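Against the Reflection Sheet

My daughter came home in June with a form asking her to rate her own resilience on a scale with smiley faces. She is nine. She circled the biggest smile, because she is no fool, and went outside to scream at her brother.

I have been teaching seventh-grade science at Skolness for long enough to remember when a child who finished a task was allowed to be finished. Now there is a sheet. What did you learn? How did it make you feel? What would you do differently? The last one is the worst, as it assumes that everyone who does a thing ought to have done another thing.

Dirk Verstraete, who runs our curriculum office and is a decent man in most weathers, tells me that reflection is where the learning happens. I asked him what was happening before that, during the lesson. He wrote this down. I expect to see it on a sheet.

We have 272 students. Last year each of them completed a reflection after every unit in every subject, and the sheets went into binders, and the binders went into the closet where we used to keep the microscopes. The microscopes are in the hall under a tarp. Nathalie Van Beek, across the corridor, read nearly 400 of these sheets and reports that the most common answer to "What would you do differently?" was "try harder." The second most common was "nothing," which I'd have given full marks.

I don't object to thinking. Children think about their work all the time, on the bus, in the bath, while pretending to listen to me. What I object to is the appointment. Ask a twelve-year-old for an insight by 10:40 and you will get one, the same way you get a smile from someone holding a school photo envelope.

Corentin Texier gave up on the sheets for one unit, the one on seeds, and put something on the table and waited. It took a while. Then a boy who had written "try harder" 2 times that week asked whether every kernel had to be pollinated separately, and the period was gone. 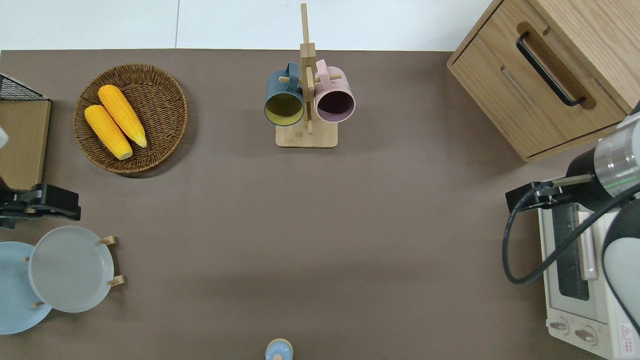
Two cobs of corn in a wicker basket.

He was asked afterward for evidence of student reflection. He said there had been an argument. There is no box for an argument, so the unit is listed as incomplete, and Corentin has been invited to a workshop — with a sheet at the end of it, naturally. He tells me he plans to circle the biggest smile.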